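Tamine hand-held gripper, reviewed after one July and two sets of fingers

Verdict first, for those who scroll: a decent tool with a bad fault in it, and a manual that pretends the fault is your hands.

I bought the Tamine because Jelldale kept telling everyone it would "close the gap" between showing a robot a job and the robot doing it. You hold the thing, you do the task, the recording goes off to train the arm. Fine. I run a small outfit in Sulludstead that sets up table-clearing arms for cafes, and we need a lot of recordings of trays, bowls and cups being moved from one place to another. At 2,268 dollars with the spare fingers, I expected it to survive a month of crockery.

It did not survive a month of crockery.

Setup is quick. The fingers bolt on, the trigger has a nice even pull, and the grip suits small hands better than the old Owen we used before. Efa Sayce did most of our recording and had no complaints about her wrist, which she certainly did with the Owen. Battery life is good enough that I stopped thinking about it. The software still looks like somebody's homework, but it saves your files where you tell it to.

Now the fault. On take 341 the fingers stopped opening all the way. You let go of the trigger and one side hung back, just slightly, while the software went on reporting the full opening. No warning, no beep, no light. Efa noticed because she clipped the rim of a bowl she should have cleared easily. The bowl went off the table and she had a piece of it in her shin. Not a hospital matter, but I was not thrilled.

The worse part came later. We kept recording for the rest of that Monday after wiping the slide down, as the manual suggests, and ended up with 451 takes. When Darren Rudd trained on the lot, the arm learned to come in narrow. It would reach for a tray with its fingers too close together and shove the thing across the table instead of picking it up. Every number on the screen looked healthy. We threw out everything after take 341 and did those again.

I wrote to Jelldale support and got Aled Pritchard, who was polite and quick and sent me the page about "operator squeeze habits." I sent him a video of the gripper sticking while clamped in a vise with no operator anywhere near it. After that I got a return label.

The replacement set has been better. I now make everyone do a full open beside the tray before each batch and check it against a ruler, whatever the screen says. It takes a minute and I resent it, as that is a job the tool should be doing for me.
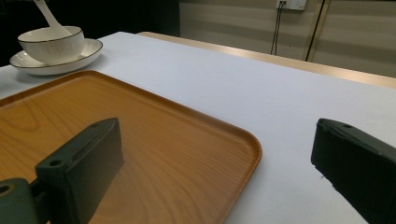

Fingers open at the tray corner, bowl and plate still on the table.

Would I buy it again? Maybe, on sale. The fit is good and the recordings are clean when the opening reading is honest. But a measuring tool that reports a wrong measurement with a straight face is a problem, and so far the only fix on offer is new parts. Pritchard says a firmware check is coming. I have heard that about a lot of firmware.

If you already own one, do the ruler check and write down the take number each time you do it. Stop at the first stick. Don't wipe it and carry on like we did. And wear long pants if you're working with china.

Comfort: good. Software: tolerable. Safety: poor until the gripper can tell when it's stuck. 3 out of 5, and Efa would like it known that she voted for less.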